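Storage bin

A storage bin is an open-topped container used to hold loose goods, parts or household items. Bins are found in workshops, warehouses, stockrooms, schools and homes. Most are rectangular, so that several can stand side by side on a shelf or bench without wasted space. Gray is a common color for bins in industrial use.
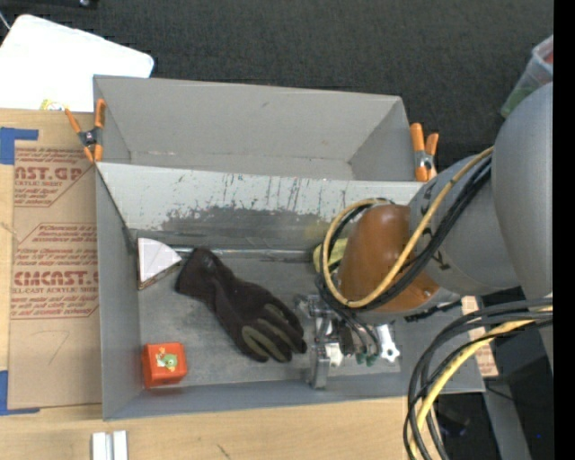

Two gray bins on a wooden tabletop, with orange-handled spring clamps where they meet. A work glove and an orange-red cube are among the items in the front bin.

Terminology

The words bin, tote, crate and tub overlap in everyday use. Suppliers often keep "tote" for a container with handles or a lid, and "crate" for one with slatted or open sides. A bin in the narrow sense has solid walls, a flat floor and no lid. A low-fronted bin made for reaching into from the side is called a pick bin or hopper-front bin.

Materials

Plastic bins are usually molded in one piece from polypropylene or high-density polyethylene. Both are light and resist oil and most cleaning products. Sheet steel bins are heavier and are used for castings, fasteners and hot or sharp parts. Fiberboard bins are cheap and ship flat, but they do not stand up to damp. Wooden bins are still made in small numbers, mainly for produce and firewood.

Shape and fit

Walls may be straight or slightly tapered. Tapered bins nest inside one another when empty, which saves room in storage and shipping. Straight-walled bins hold more for the same outside size and keep their contents from sliding toward the middle. A rolled or flanged rim stiffens the opening and gives the fingers something to grip.

On a bench, bins are often set end to end or in a row, with one holding mixed items and the next left empty to receive what has been sorted. Bins that are reached into often tend to drift apart. Spring clamps over the touching rims will hold a pair together and can be taken off by hand. Bolts, hook strips and rail mounts are used where the arrangement is permanent.

Mixed bins

A mixed bin holds objects of different kinds, sizes and materials with no dividers between them. Soft items such as gloves spread out and take the shape of whatever is under them, while blocks and other rigid pieces tend to settle against walls and into corners. Small parts can be hidden under larger ones. In a 13-page storage guide for the Hiltach trade school, Corina Auer advised keeping mixed bins shallow and filling them to a single layer where the bench allows it.

Wear

Scratches on the inside walls and floor are the most common sign of use. They come from hard edges being dragged or lifted out, and they collect dirt, which makes them look darker than the surface around them. Scuffing of this kind does not normally weaken a bin. Cracks at the corners and splits in the rim do, and a bin with either should be taken out of use for heavy loads. Rory Menzies, stores manager at the Skalthorpe depot, recorded the condition of 2,000 plastic bins over 6 years and found rim damage more often than floor damage.

Cleaning

Plastic bins can be washed with warm water and mild detergent. Abrasive pads leave fine scratches and are best kept for steel. Bins should be dried upside down before they are nested, as trapped water can make them hard to separate.

See also

Crate
Drawer divider
Shelving
Spring clamp
Tote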